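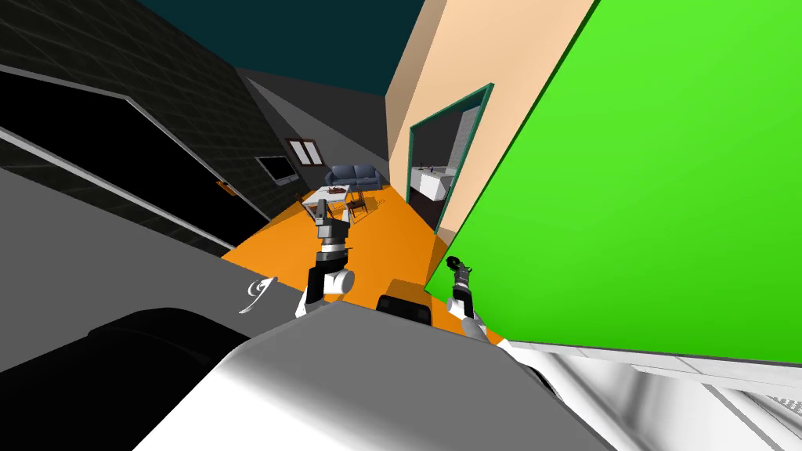 Mafalda Patrício
Housekeeping rota lead and maintainer of this data card

Evmont Flat Rounds, version 2

Contents

157 simulated episodes of a two-armed robot in a furnished flat, with camera views, joint positions and a written task label for each. Everything is rendered. The flat has a lounge with a sofa and a table with chairs, a kitchen through a doorway, and doors that can be opened. The orange floor and green door are brightly coloured, far brighter than anything we look after.

Stefanou supplied the simulator. The labels were written at Wilarstead, where 11 of us clean and check serviced flats between lets. I was asked to maintain the card after I complained about the first version, which described our job as "tidying".

Why it was made

Management wants to know whether a robot could take over part of the round: going in, checking each room, putting things back where they belong. The term used in meetings is "freeing up staff time". I have asked what the freed time will be used for and have had no answer in writing. Until I get one, please don't quote this dataset as evidence that the work has become easier for anybody.

Labels

Each episode has one task label and a plain note from a member of the housekeeping team. The notes are the useful part. A label might say "enter lounge", while the note says that one of us would have looked at the sofa cushions on the way past and opened the window. Those extra jobs were never on a worksheet, so they were never in the task list either, and a system trained on the labels alone will learn a thinner version of the round than the one we do.

Label files are in labels/, notes in notes/. File names match the episode number.

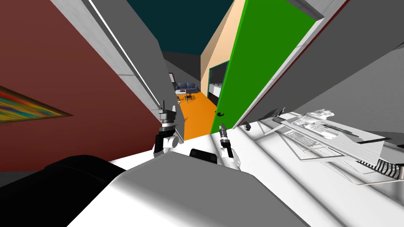 Renley, 2023-05-21

Doors

Door tasks have their own folder because they caused the most argument. The green door with the black lever handle appears in many of them, with the right gripper up near the handle and the lounge further on through the passage. Stefanou's summary counted any episode as a success if the door ended up open. We marked ours separately, and asked whether the robot had left space for a person to get by. The two scores are kept in separate columns and should stay that way. Please don't average them.

I'd also point out that a simulated door never sticks. Ours do, in damp weather especially, and there is a guest behind one of them more often than the booking sheet would have you believe — knocking is half the job. There is no knocking in the data.

What changes for the people

During the trial, 3 of us were moved off the rounds to write notes and review episodes. The rounds didn't shrink to match. Those left on them did more flats per shift, and the note writers spent the day sitting at screens, which some liked and some hated. None of this shows up in the robot's figures. If you report time saved, count the hours of the people who watched, labelled and corrected. Those hours are in hours.csv, entered by hand, with a few gaps where shifts were swapped.

Known problems

No people appear in any episode.
Lighting doesn't vary much.
Small objects far from the robot can be hard to identify, even for the person labelling them.
Some early notes are very short. They were written at the end of a shift.

Use

Fine for research on moving through rooms, handling doors and matching labels to views. I would not use it to set staffing levels or to decide how long a flat should take. It has been used for the second of those once already, in a slide deck, and the figure had to be withdrawn.

Changes planned for July

Fuller notes for the kitchen episodes, and a column for tasks the team thinks should stay with a person. Corrections go to me, or to whoever is on the early shift at Wilarstead, who will pass them on.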